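Notebook, dye room, August, bench 2

Morning. Continue with the walnut and iron series for the Tandley curtain order. Yesterday I wrote that the cotton from Stedmont takes the color uneven. I looked again in daylight at the window and it is still uneven, so it was not the lamp.

What I have now on the drying line, from left: cotton without mordant, cotton with alum, cotton with alum and a little iron, and the same three in linen. The linen is better in all cases. The cotton with iron has a gray which I like very much, but there are lighter islands near the selvage, the size of a coin. When I put a drop of water on such an island the drop stays on top and does not go in. Next to it the drop goes in at once. So I believe there is still wax or some finish in the cloth, and our washing was too weak.

Scouring, second try

I cut 12 new strips from the same roll, with the selvage on both ends, and marked them with stitches in the corner (the ink marks of last time disappeared in the pot, please do not use that pen again). Soda ash and a little neutral soap, big steel pot, lid on. I held it at a low boil for 60 minutes and turned the cloth with the long spoon. The water became yellow like weak tea, more than I expected from a cloth that is sold as "ready for dye". I threw this water away and did the same again with new water. The second time it was only a bit yellow. Rinse warm, then cold, no wringing.

Drop test after drying: goes in everywhere, also at the selvage. Good.

To whoever orders the next roll: please ask Stedmont if the finish changed. The old roll, the one with the blue label, did not have this problem.

Mordant and dye bath

Alum bath as on the card on the wall, no change. I left the strips in it over lunch and then one hour more, because the phone rang and it was Costa about the delivery of the walnut hulls. They come next week in two sacks. The price went up a little. I said yes.

For the dye I used the rest of the old hulls, soaked since the day before yesterday. The total liquid was 3000 ml, measured in the big jug, and I wrote the level with tape on the outside of the pot so that we can repeat it. The smell is strong, the window must be open. Temperature just below the simmer. I took the strips out in pairs, at different times, and hung them in order.

Iron is the part where I want to be careful. Last month we gave too much and the linen became hard to the hand, and after some weeks it tore along a fold. So this time I dissolved the iron in a cup first, and put in half, waited, looked, and put in the other half. The gray came in the first minute and after that it changed slowly. I think half is enough for Tandley. They asked for "dark but not black" and the full dose is nearly black when wet. I will decide when it is dry.

4 pm, rinsing. The brown still bleeds in the third water, the gray almost not. I made a note on the card.

Black for comparison

For the question what is black and what is only dark gray, it helps me to have a real black cloth to look at, hanging in folds, with something white in front. On the flat sample everything looks darker than it is. In the folds one sees where the color goes brown or blue. 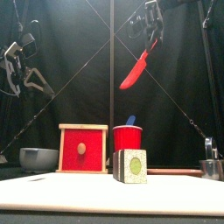

To do

Wash test of the two gray strips, with the soap the customer will use, not with ours.

Light test: half of each strip under cardboard, in the south window, leave until the end of the month. Do not move it for cleaning.

Ask Plurolier for a price for a ready black lining, in case Tandley wants the back side darker than the front. Width is important, they should not send the narrow one again.

Clean the steel pot before anybody uses it for yellow. There is iron in the seam of the handle and I could not get it out with the brush.

Write the scouring time on the wall card, two baths and not one.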